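## 4.2 Comparing the two finger designs

We were eager to get to this part of the study, and it ended up teaching us more than the arm trials did.

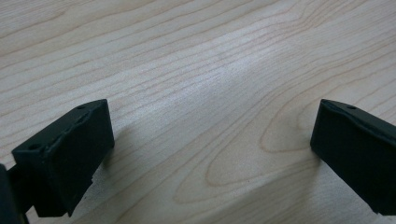

Both finger sets were mounted on the same hand-held tool, with the same wrist camera and the same controller settings, so any difference in the results should come from the fingers themselves. The Mudum fingers are blocky and stiff, with flat inner ends. The Wogan fingers are thinner and bend a little under load. Khải Hứa and Eirlys Ruddock ran the trials over 17 sessions and logged 631 grasps in all, split as evenly as the schedule allowed.

**Figure 3.** Wrist camera view with the dark, blocky fingers open over a pale wood tabletop, nothing between them. Note the band of sheen across the wood and the soft shadows by the fingers.

The stiff fingers did wonderfully on boxes, blocks and anything else with two parallel sides. They closed on these objects in over 80 percent of attempts without a second try, and the grip hardly shifted during the lift. Round objects were harder (a smooth ball tends to roll out as the flat ends meet it), and there the bending fingers pulled clearly ahead. We had expected a gap, but the size of it was a real surprise!

The view from the wrist matters just as much. Glare like that in Figure 3 can hide the wood grain, and our first tracker, built on Drurnow, leaned on that grain to estimate height above the table. Desmond Strickland suggested tracking the finger edges as well, and the combined version lost its estimate only 2 times in the whole second round. The dark plastic helps a great deal in this setup, as it stands out so well against light wood. We have not yet tried it on a dark table, where we would expect the edges to be much harder to find.

Finger wear was recorded after each session by Jacqueline Cordier, and those notes are taken up in Section 4.3 together with the grip force readings.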